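Buying your first home-help robot: your questions, my answers

I get the same handful of emails every week, so I finally put the answers on one page. I'm Chelsea Hartley, I look after equipment buying at Panden, and I've made most of these mistakes with my own budget!

How much should I set aside beyond the price of the robot?

More than you'd like, sorry. I keep $2,000 back for the first year before I sign anything. Half of that goes on spare parts, and the rest gets eaten by shipping, chargers and whatever the sales sheet left out. (Ask about freight. Please ask about freight.)

Should I rent before I buy?

If the seller lets you, yes. We rented from Vundo for a couple of months and it changed our order completely. I'd been dead set on the longer arms, and we never once used the extra reach.

Simple gripper or hand with fingers?

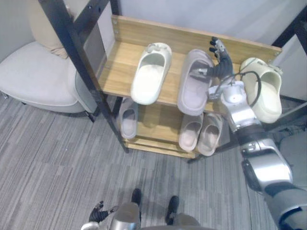
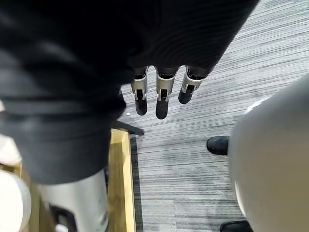
My answer depends on what you want picked up, and I'd write that list before you open a single catalog. Boxes and bottles? Save your money and get the two-jaw gripper. Household stuff is another matter, and shoes are my favorite test for it. A slide like the lavender one on the top shelf gives you a wide strap to get fingers over, but the clog at the end of the same shelf is a different shape altogether, with a rounded toe and a loop at the heel. If your list has both kinds of thing on it, price up the fingered hand, and price the rubbery fingertip pads as a separate line. I order 20 pads at a time and I've never regretted it.

Do I need a special room?

No, but do plan for furniture. I'd spend money on a rack, a chair and some ordinary carpet before I spent it on a fancy test bench. Gareth Rowbotham, who shares my budget, fought me on the armchair and lost.

What about a service contract?

Read what it says about hands. Shboul quoted us a lovely low price, and then I found the fingers listed under "consumables" on the last page. Tratetti cost $70 a month more with the hands included, so we went with them. Get the response time in writing too!

When is the best time to order?

I put mine in by February. Delivery dates slip, and you want the slip to land in the same budget year as the invoice.

Can I buy used?

You can, and I have. Ask for the repair log and a video call with the thing switched on, and hold back $1,000 for whatever the log doesn't mention. If the seller won't do the call, I walk away.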